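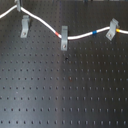

Posted by Kamran Magsi
Ticket 959, herbarium database / key builder
Status: open

Hi all, me again. The sedge key is doing something weird and I've been poking at it since lunch, so I'm dumping everything in one place before I forget what I tried.

Short version: when I run the interactive key for the county sedges and pick "spikelets solitary," it throws out every species that is sometimes solitary and sometimes clustered. Gone! I had a nice fresh specimen from the ditch behind the Prastavard road, I was pretty sure what it was, and the key dropped it on the second question and left me with two species that don't even grow in wet ground.

What I did first was the obvious stuff. Cleared the cache, logged out, logged back in, tried the other browser. Same thing. Then I loaded the June backup of the matrix and ran the same specimen through, and it came out fine. So it's something we changed after that.

The matrix has 398 taxa in the current version and 400 in the backup. I panicked a little about the missing two, but Uzma Qureshi says those were synonyms she merged on purpose, so please ignore that part. (Uzma, could you put a line in the change notes next time? I spent most of an hour on it.)

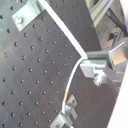
Next I exported the inflorescence column and read down it by eye, which I don't recommend. In the backup, a species that can go either way is scored "1/2". In the current one it's scored "1-2". The builder reads the slash as "either state" and I think it reads the dash as a measurement range, like a leaf width, and then can't match it to anything. There are 46 of these. All of them came in with the batch Chelsea Dobson imported from the Hashmi spreadsheet, and that spreadsheet uses dashes everywhere.

I changed one by hand, the one for my ditch plant, and rebuilt. It stayed in the running all the way to the nutlet question, so I'm fairly confident about the cause.

What I'm not sure about is whether I can just do a find and replace. Leaf width and culm height really are ranges and need to keep their dashes. Spikelet number per cluster is a mess, because half of us scored it as a number and half as a state. I don't want to wreck that column on top of everything else, so I haven't touched it.

Could somebody who knows the builder tell me if there's a way to limit a replace to the multistate characters only? 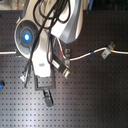

Vsevolod Stasiv

Hey Kamran, yes, there is. Go to the character list, filter by type, tick "multistate unordered," and then the replace box only works inside those. Save a copy first under a new name, please, since undo doesn't go back past a rebuild.

I had a look at the Jirier import too and it has the same dashes in two of the fruit characters, shape and surface. I'd fix those in the same pass. Leave spikelet number alone for now. Anum Sethi has the old scoring sheets and I'd rather check against those than guess.

One thing I couldn't reproduce: you said you were left with two species, and I get three. Are you starting from the full list or the wetland subset? Send me your saved session and I'll run it here.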